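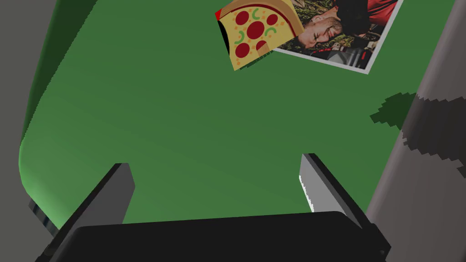
A Day Out at the Prolby Mill Open Day

I had been meaning to get along to the Prolby woollen mill for years, and every year something got in the way (a wedding, a flat battery, once a very sick goat). This time I put it on the calendar in ink, and on 19 March 2018 I packed a thermos and two egg sandwiches and set off before the neighbours had their blinds up.

It's a lovely drive if you take the old road through Moltitow, though you do need to watch for the turn at the grain silos. I missed it, of course, and ended up having a nice chat with a man at the petrol station who told me the mill used to sound a whistle you could hear from his mother's kitchen. By the time I'd found my way back the car park was nearly full, and a girl in a yellow vest waved me onto the grass beside the creek.

Getting in

Entry was $4, and that included a paper map and a little skein of grey yarn tied with string, which I thought was very generous. The tours left from the old loading dock. I was put in the second group of the morning with our guide, Ieva Kivi, whose grandfather had been a dyer at the mill. She knew every door and staircase in the place and was wonderfully patient with all our questions, mine included!

The wool store

We started upstairs, where the fleeces come in and get sorted by hand. The smell hits you at the top of the steps, all lanolin and dust and warm timber, and I could happily have stayed there all day. Ieva let us feel the difference between a fine fleece and a coarse one with our eyes shut. I got it wrong both times, and I've been knitting since I was nine.

The carding floor and the spinning room

Down one level are the carding machines, and the big one at the far end is a Bozsik, painted the colour of pea soup and older than anybody on the tour. They ran it for us for a few minutes. You feel it in your feet before you hear it, and then you can't hear anything else, so Ieva had to save up her explanation until it stopped. The wool goes in as a tangle and comes off the last roller as a soft grey veil, and one of the children behind me said it looked like fog, and it did.

The spinning frame in the next room has 100 spindles, and it was going full tilt on a dark green for the school jumper orders. A broken thread has to be pieced back by hand while everything around it keeps moving. One of the spinners showed us how, very slowly, and then at her normal speed, when none of us could follow what her fingers were doing.

The dye house

I'll admit this was the part I'd come for. The recipes are kept in a row of ledgers, each shade with its own number and a snip of yarn glued beside it. Number 341 is the old Gurkley red, a deep, brownish sort of red that they only make up in November, when the blanket orders come in. I asked if I could buy some and was told to put my name on the list, so I did.
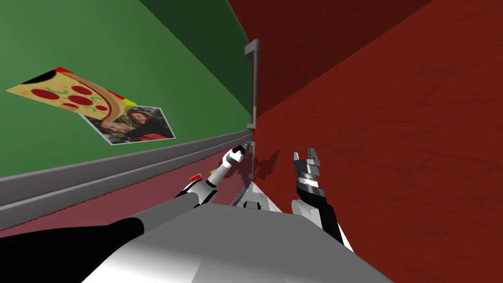 Is the open day suitable for anyone who can't manage stairs?

The ground floor is level, and that covers the dye house, the shop and the tea room. The wool store and the carding floor are up steep steps and there is no lift, so ring ahead and ask for the ground floor tour, which takes in a bit of hand spinning instead.

Lunch and the shop

The tea room does soup, scones and a very decent lamb pie. I had my egg sandwiches by the creek first, out of loyalty, and then went in and had a scone anyway. The shop sells seconds at half price, mostly socks and blankets with a pulled thread here and there. I came home with 3 balls of a heathery blue, a travel rug for my sister, and a bar of lanolin soap I didn't need. The blue is already on the needles and will be a cardigan if I don't run short at the sleeves.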